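Filed under: Streaming Help > Watching on Your TV

Section 4. Getting rented movies ready for offline viewing

I wrote this part after three evenings of fighting with the Skorthorpe app before our family trip in July, so you get my bruises along with the steps! You'll need the app on your tablet or box, your Eltside login (the one you used to rent the movie, not the guest one), and a decent chunk of free storage.

1. Open the app and go to My Rentals. If the movie isn't there, pull down on the list to refresh it. Mine took two pulls.

2. Tap the movie's poster, then the little arrow next to Play. Don't tap Play itself yet.

CAUTION: Pressing Play starts your viewing window, even if you only watch the studio logo. I lost a rental of a very nice Michalski thriller this way and I'm still sore about it.

3. Pick your quality. High looks great on a big TV, but a 132-minute movie in High ate about 2,000 MB on my tablet. Medium is fine for anything you'll hold in your lap.

4. Choose your audio and subtitles now. The download only brings along the languages you check here, so if Grandma wants subtitles, check the box (ask me how I know).

5. Leave the app open until the bar passes 70 percent. After that you can go do something else and it'll finish in the background.

NOTE: Downloads pause when your battery drops below 20 percent. Plug in first.

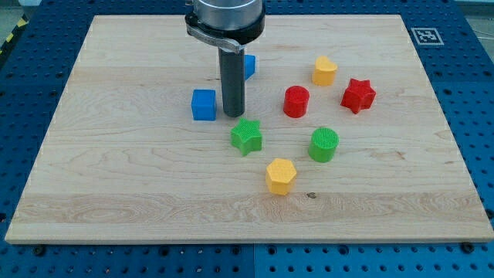
Rafferty Mbeki wrote in to say that step 5 didn't work for him until he turned off battery saver, and that his download of Henesdale sat frozen all through dinner before he tried it. He also says you can check the audio tracks without starting the clock: hold your finger on the finished download and choose Details.

I tried the Details trick on my own tablet and it's a good one, so do that before you leave the house.

6. Switch on airplane mode and open My Rentals again. A solid check mark means the movie is ready. A hollow one means the license didn't come through, so go back online and tap it once.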